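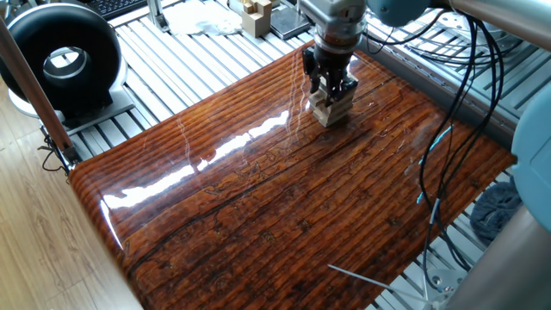 The board with one of the light wood blocks over it

Glossy wood board, real slab or just a finish? And will blocks scratch it?
Posted by Prellham_Porch in August, 2 min read

So I've got this super shiny board with a rounded edge, all reddish brown with dark streaks and knots, and I love it! I want to use it as a top for stacking plain little wood blocks. I picked it up at a shop in Dradstead for $14 (no label, of course) and I can't tell if the grain is real or printed under the gloss. 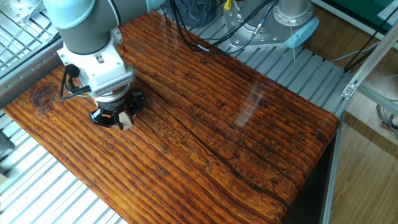

I'd also like to knock the shine back a bit, but I'm scared of sanding through something I can't fix. What would you do?

BiltiderBen
Look at the underside first. If the knots and streaks carry through to the back, it's probably solid. If the back is plain, I'd treat it as a printed or veneered face and keep sandpaper far away from it. I killed a nice shelf that way, 1090 grit my foot, it went through in nearly 7 minutes.
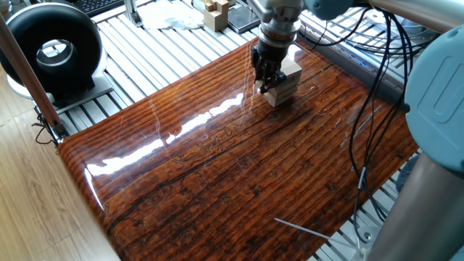 For the blocks, just ease the corners with fine paper and wipe off the dust before you stack. Grit trapped underneath does more damage than the wood. Lift them, don't slide them!

pennington_1777
Felt dots. Done.

old_varnish_fan
I'd leave the shine alone and move the lamp, glare is mostly a lamp problem. Paste wax helps with fine scratches too, but try it on the rounded end first and give it overnight.
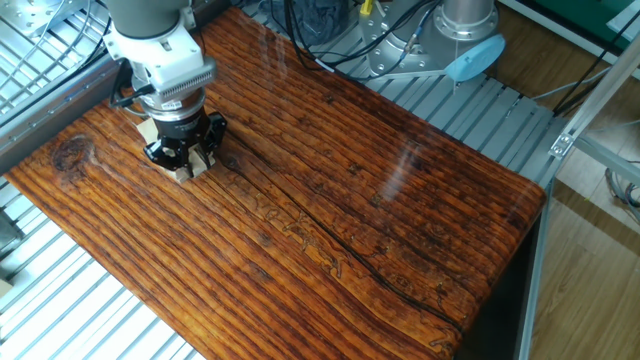
Block set down on the board, long dark crack running with the grain

Contact us | Copyright Pennington Home Help | Back to top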